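4.2 Vergleich der Greifer am zweiarmigen Aufbau

Für die Vergleichsreihe haben wir zwei Greifertypen nacheinander an denselben Armen betrieben: den Parallelgreifer Lokent, mit dem unsere Gruppe in Stetadstead schon länger arbeitet, und den Mehrgliedgreifer Endix, dessen Finger aus gelenkig verbundenen Segmenten bestehen. Beide wurden über denselben Regler (intern Paul genannt) angesteuert, mit identischen Kraftgrenzen und identischer Taktung. Uns lag viel an dieser Gleichbehandlung, denn in früheren Versuchen war am Ende kaum zu trennen, ob ein Unterschied vom Greifer oder von der Ansteuerung herrührte. Dass sich Paul ohne Änderung am Regelkern auf beide Greifer übertragen ließ, hat uns wirklich gefreut – lediglich die Abbildung der Öffnungsweite auf die Gelenkwinkel musste für den Endix neu bestimmt werden.

Insgesamt wurden 600 Griffversuche ausgewertet, verteilt auf 9 Objektklassen. Jede Klasse enthält Gegenstände aus dem Haushalt, die sich in Steifigkeit und Randhöhe deutlich unterscheiden: flache Teller, Schalen, gefaltete und gerollte Handtücher, dazu Becher und kleinere Behälter. Die Reihenfolge der Objekte wurde vor jedem Durchgang neu ausgelost. Nach einem Greiferwechsel folgte immer zuerst eine Leerfahrt beider Arme mit Kontrolle der Nullstellung, und erst danach wurde aufgezeichnet.

Besonders ergiebig waren Anordnungen, in denen ein starres und ein nachgiebiges Objekt nebeneinander auf dem Tisch liegen (Abb. 2). Der flache Teller verlangt eine Annäherung knapp über der Tischfläche, und schon ein kleiner Höhenfehler führt dazu, dass die Fingerkuppe auf dem Rand aufsetzt oder den Teller wegschiebt. Das Handtuch verzeiht solche Fehler weitgehend, reagiert dafür aber empfindlich auf die Schließgeschwindigkeit: Wird zu schnell geschlossen, wandert die äußere Lage mit und die Rolle beginnt sich zu öffnen.

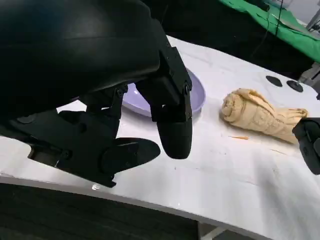
Abb. 2: Blick der Handgelenkkamera auf Greiferfinger, ovalen Teller und gerolltes Handtuch; am rechten Bildrand ein Teil des zweiten Greifers.

Die Handgelenkkamera erwies sich in diesen Anordnungen als große Hilfe. Fingerkuppe und Tellerrand sind gemeinsam sichtbar, sodass sich der Abstand in der Bildebene ohne Umweg über die Armkinematik verfolgen lässt. Ein Teil des Tellers bleibt dabei allerdings hinter dem Greifer verborgen. Wir schätzen die Tellerlage deshalb aus dem freien Randstück und halten die letzte sichere Schätzung so lange, bis wieder genügend Kontur erkannt wird. Zusätzliche Schwierigkeiten bereiten die glänzende Tischfläche und der weiche Schatten, den der Greifer darauf wirft. Der Konturdetektor hielt Schattenkanten anfangs mehrfach für Objektkanten. Eine Gewichtung nach Farbsättigung brachte hier eine spürbare Verbesserung, vor allem bei farbigem Geschirr; bei weißem Geschirr auf weißem Grund bleibt das Problem bestehen.

Im direkten Vergleich zeigte der Endix seine Stärken genau dort, wo wir es erhofft hatten. Bei den Tellern konnte ein Finger von oben an den Rand geführt werden, während der zweite seitlich gegenhielt, und diese asymmetrische Haltung ist mit dem Lokent konstruktionsbedingt nicht erreichbar. Von den Tellerversuchen mit dem Endix gelangen 67 Prozent beim ersten Ansatz. Für ein Objekt mit so geringer Randhöhe halten wir das für einen sehr ermutigenden Wert! Bei Bechern und kleinen Behältern arbeitete der Lokent dagegen zuverlässiger und wiederholte seine Griffpositionen mit geringerer Streuung. Seine einfachere Mechanik macht sich auch bei der Kalibrierung bezahlt, die deutlich schneller erledigt ist.

Beim Handtuch fällt das Urteil weniger klar aus. Beide Greifer konnten die Rolle fassen, und die Fehlversuche verteilten sich ähnlich über die Durchgänge. Auffällig war jedoch der Gewinn durch den zweiten Arm: Sobald beide Greifer die Rolle an ihren Enden hielten, traten beim Anheben wesentlich seltener Verdrehungen auf. Die Synchronisation der Schließbewegungen übernahm Paul über einen gemeinsamen Sollwert; eine getrennte Regelung haben wir ebenfalls erprobt, sie führte aber bei ungleichmäßig gerolltem Stoff zu unruhigen Zugkräften.

Nicht untersucht wurde bisher der Einfluss der Fingerkuppenform. Die gerundeten Kuppen gleiten gut unter überstehende Ränder, bieten auf glatten Flächen jedoch nur einen kleinen Kontaktbereich. Erste Vorversuche mit weicheren Aufsätzen laufen bereits, und die zugehörigen Kraftverläufe werden mit dem in Abschnitt 3 beschriebenen Verfahren ausgewertet.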